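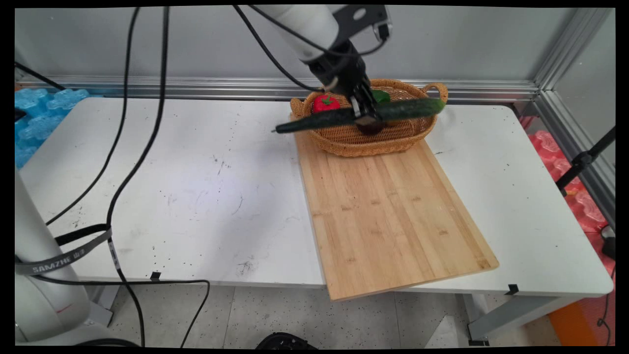
I didn't grow up in a garden family. My parents had gravel out front and more gravel out back, and the closest I came to a vegetable was the crisper drawer. So when I moved to Tuvstead and a neighbor told me there was a plot going at the Teltton Road gardens, I said yes before I'd asked how big it was, or where the water came from, or what a person is supposed to do with a plot in the first place. I had visions, you see! I was going to stroll home every evening with a wicker basket on my arm, one of those oval ones with the curved loop handles, and a cucumber so long it stuck out over both sides. I bought the basket before I bought a shovel.

What I got was a rectangle of bindweed with a bathtub in it.

I'm in my second season now, and I still can't tell you I'm good at this. But I've become one of those people who talks about soil at parties, and I've noticed that plenty of other people want to talk about it too. The waiting list at Teltton Road was down to a handful of names when I joined. Now it's 97 and there's a notice on the gate asking people to please stop leaving their phone numbers in the shed.

Let me tell you about the cucumbers, seeing as they nearly finished me. The first year I planted a variety from a seed catalog that promised "heavy crops for the relaxed grower." I took that personally. I relaxed. I put them in during a warm spell, right up against the fence where the afternoon shade falls, and went off for a long weekend feeling very pleased with myself. Slugs ate every one of them down to a green stump. I replanted, and the second lot grew beautifully until August, when the leaves went white and powdery and the fruit turned so bitter that I spat a mouthful into the sink.

The bitterness comes from stress, mostly. Cucumbers like a steady drink, and mine had been getting a flood every few days and then nothing. Mulch helps a lot. So does watering early, before the sun gets going, which for me means standing in a field at 6 in the morning in a raincoat and pajama bottoms (there's a whole gang of us, and we don't discuss the pajamas).

This year I did it differently. I started the seeds on the kitchen windowsill in old yogurt pots, on their sides, kept them in until the nights were properly mild, and then ran them up a frame made from a broken clothes airer. The frame is hideous. It's also the best thing I've ever built - the fruit hangs straight down where you can see it, and nothing gets lost under the leaves and swells up into a yellow torpedo.

I got so many that I had to start pickling. I had never pickled a thing! I bought a box of jars from Dizon, the hardware store by the bridge, and made my way through them over one very sticky weekend. The first batch was all vinegar and could have stripped paint. The second had dill and garlic and a spoonful of sugar, and I've been eating those on toast with cheese at times of day I'd prefer to keep private.

Money, then, because people always ask. My rent for the plot is 250 a year, water included, and I've easily spent that again on netting, compost and a hose that leaks at both ends. I once tried to work out what each of my tomatoes had cost me and had to go and lie down. If you want cheap vegetables, the supermarket will sell them to you all day long.

You do get the Fevumari supper, though. Every summer the Fevumari café, across the road from the gardens, takes whatever we've got too much of and cooks it, and we all sit outside at long tables and eat our own zucchini back. Last time there was a cold cucumber soup with mint that I still think about. I had two bowls and then tried to get the recipe out of the kitchen, and got a very firm smile instead.

I've been attempting it at home ever since. Mine comes out thin. I've tried more yogurt, less yogurt, salting the cucumber first, and a slice of stale bread blended in, and the bread is the closest so far. There are four more cucumbers on the airer that'll be ready by the weekend, so I'll have another go then, with the mint from next to the bathtub. I kept the bathtub, by the way. It's full of carrots.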